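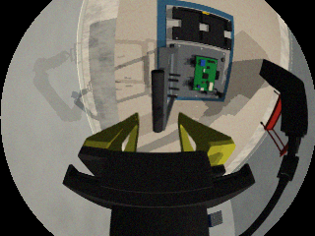 How to budget for a robot arm cell in a small repair shop

A quote for an arm covers the arm. Everything it needs to do a day's work is on other lines, and those are the ones people forget to put in front of whoever signs. These are the steps we use at Primmont when a bench is being considered for panel and board work.

Step 1. Write down the job
One sentence, with the part named. "Seat and remove boards on a wall-mounted panel" is enough. If you need two sentences, you have two jobs and should cost them separately.

Step 2. Pick the gripper before the arm
Measure the widest and narrowest things it has to hold. Check that the open fingers clear whatever sits beside the part – clips, tabs, screw heads. Add the weight of the gripper to the weight of the part, then look at arms. Shakuntala Kashyap did ours in the other order and we paid for a second adapter plate.

Step 3. List the small items
Spare fingertips, two sets
Mounting plate and fasteners
Cable, plus enough slack for full reach
Brackets for anything fixed to the arm
A dummy panel to practise on

Our small items came to $1,909 before tax. The fingertips were $147 a set from Skuvgate.

Step 4. Try it in simulation first
Ask the supplier for a model of the arm and gripper, and build your panel at true size. You are looking for reach and collisions. Maksym Holovko allows five working days for this and puts his hours in the budget as labour. Simulation won't tell you much about grip on a worn or greasy part, so keep the dummy panel on the list.

Step 5. Ask for lead times in writing
Arms are often in stock when grippers aren't. Our last gripper took nearly 21 weeks. Order the longest item first, and don't book the electrician until it has a shipping date.

Step 6. Set the review
Put in a line for the second year: fingertips, cable, one service visit. We review ours in March, before the new budget opens.

Page updated July 2023. Send corrections to Brijesh Maurya.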